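News from the Museum | Press Releases

Norwood Museum of Small Trades Opens Its Button and Buckle Rooms This May

I've been waiting a long time to write this one, so forgive me if I run on a bit! My name is Nhàn Dương, I look after the collections at the Norwood Museum of Small Trades, and this May we're opening two new rooms given over entirely to buttons, buckles, hooks and the people who made them.

The heart of it is the Brullidness Collection, 800 pieces that came to us in shoe boxes, cookie tins and one very heavy suitcase. The Brullidness family ran a button works in Norwood for 94 years, and they kept samples of nearly everything: shell, horn, glass, pressed brass, even a run of painted wooden toggles that never sold (I love them and I've put them right by the door). We're showing 155 of the best pieces to start with, and we'll swap in others as the year goes on.

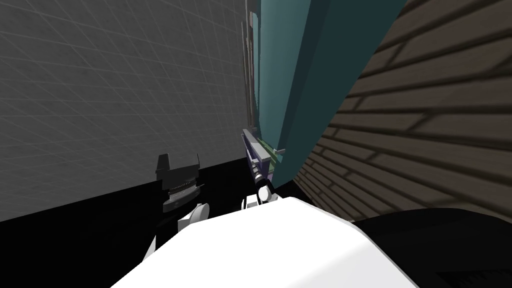

My own favorite is the sample book. Salesmen carried it from town to town, and the margins are full of pencil notes on who paid on time and who didn't. One page just says "no more credit, nice dog." We've opened it to that page for the first month, and after that we'll turn a leaf every Saturday morning before the doors open, so regulars will always have something new to read.

The second room is about the work itself. There's a foot-operated press you can try, a sorting table with drawers at kid height, and recordings of former workers talking about their shifts, their lunches and the noise. Oh, the noise! Some of them still talk louder than they need to, and they'll tell you so themselves.

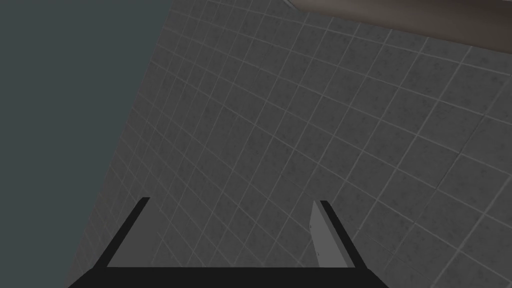
We're also starting a Saturday workshop at 10 a.m. where you can cover your own buttons in scraps of fabric and take them home. It's limited to 8 people at a time and it's included with your ticket, but please book ahead by phone or at the front desk. Children are very welcome as long as they bring a grown-up along.

If your family worked at the button works, or you've got a jar of old Norwood buttons in the attic, I'd really like to hear from you. Bring them in! I'm at the front desk most Saturday afternoons and I'm happy to take a look and tell you what I can. I don't do valuations, but I can usually work out which decade a button came from, and sometimes which machine.

Members of the press who'd like to see the rooms before opening can call the museum office and ask for me.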